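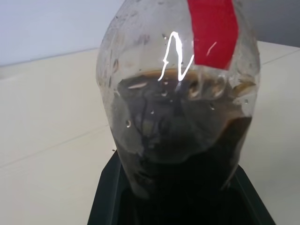 A bottle in its black holder on the Zotum bench, foam line just below the red tape.

The first thing the students at Flandstead want to talk about is the final of the Yao Challenge, where teams have to get a pair of robot arms to handle bottles and glasses on a tabletop. The first thing I want to talk about is who is doing the driving. We get to my question in the end, but it takes a while.

Zotum is the engineering club's robot project, now in its second year. It has six members, most of them sophomores, and a room they get in the evenings once the lab classes clear out. The club captain does most of the answering. The software lead corrects her from behind a screen.

"We're teaching it to use both hands together," the captain says. "One arm is easy. Anybody can make one arm pick up a bottle."

I ask if "teaching" is the right word for it. She thinks about that longer than I expected.

"A person moves the arms and we record it. Then we train on the recordings. Then we let it try alone, and mostly we're sad."

How many recordings? The software lead has the number ready: 3,763. And how many times has the robot gone from start to finish alone, without anyone stepping in? He looks it up. "158. That's since October. We were a lot looser about what counted before that."

I write both numbers down and ask what he thinks the second one proves. "That it can be done," he says. The captain says it proves they need another semester. I'm with her.

Getting the two grippers close together seems to be where the trouble starts. One holds something small and the other comes in over the top with its fingers open, and there isn't much room to be wrong. "If the left hand is off by a little, the right hand doesn't know," says a third member, who built the table mounts and would clearly like to be asked about the table mounts. "It goes where it learned to go."

So it isn't really looking? "It's looking. I don't know how much it cares."
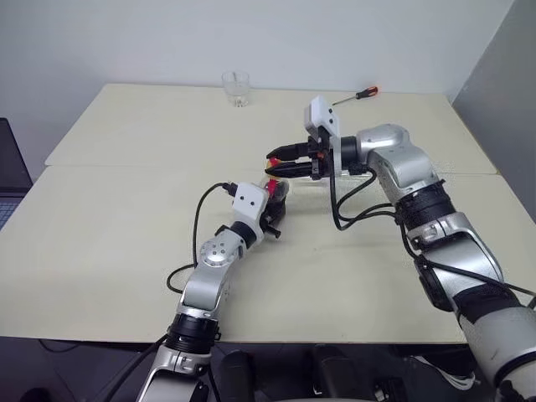

"We change the table on purpose"

My bigger doubt is about the table itself. A cream top, a plain white wall, a glass, a screwdriver. No kitchen I've been in is that tidy. I put it to them that a robot trained here might only ever work here.

"Sure, that's a fair hit," the captain says. "We change the table on purpose. We move the glass, we lay bottles down, we leave a tool out."

Does it cope? "With the glass moved, yes, mostly. With a bottle lying on its side, ask me again in the spring."

The rules of the challenge let teams choose their own bottles for the early rounds, and this strikes me as a generous arrangement. The software lead doesn't defend it. He says the final uses bottles the teams haven't seen, and that last year plenty of teams who looked great on video did badly there. Zotum was one of them. "We finished 2 of the tasks," he says. "We had told everybody we'd finish all of them."
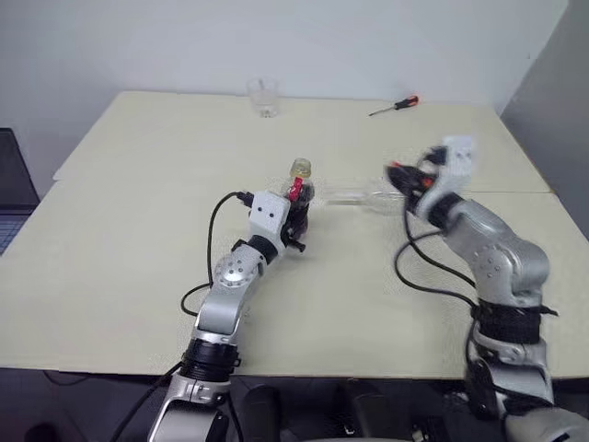
From the Flandstead student paper, features desk

Money comes up next - it always does with these projects. The club pays for parts out of a small grant from Wondon, a local packaging firm, and I ask what the firm expects back. A poster, the captain says, and a visit in the spring. She has been asked more than once whether the arms could work on a packing line. "I said no. I said maybe someone's could."

I liked that answer better than the poster, a draft of which is taped up by the door and promises "human-like handling." The captain says the line wasn't hers. The software lead says nothing and types.

Before I leave I ask each of them what they would bet on a clean run at the final. The table-mount builder offers a sandwich. The captain won't bet. The software lead wants to know first who is judging and what counts as clean, and when I say I have no idea, he goes back to his recordings.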